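4. Care of the wood top

Read before first use. Applies to the Renesport table, light finish only. Dark finish see section 6.

4.1 Daily wipe

1. Clear the top. Everything off, lamps too.
2. Brush crumbs off with a dry cloth.
3. Wipe with a damp cloth, wrung out hard. Go with the grain. Where the grain bends or loops just keep going straight.
4. Dry right away with a second cloth.

Note: grain is different on every top. Streaks, arcs, ovals, all normal. Not a fault, not covered by warrenty. 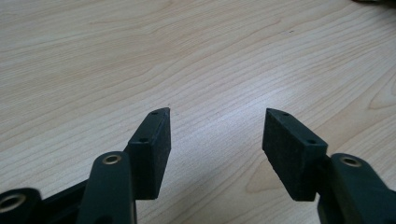

4.2 Small specks and marks

1. Try a fingernail first. Most specks lift.
2. Still there? Soft eraser, light strokes, with the grain.
3. Last resort, 2000 grit paper, dry. 4 strokes, stop, look.
4. Wipe off the dust, then a thin coat of Guda oil. Leave 12 hours before putting anything back.

CAUTION: Never sand in circles. Shows up badly on the pale finish.

CAUTION: Oily rags can catch fire by themselves. Lay flat outdoors to dry, do not ball up.

4.3 Do not use

Bleach, scouring powder, steam, furniture spray with silicone. Hot pans straight on the wood, no. Use a trivet.

Deep scratch or a dent: dont fill it yourself. Write to Kyu-ri Lim in Parts, quote order code and table number (under the top, short side). Refinish kit is part 193.

Next: 5. Tightening the legs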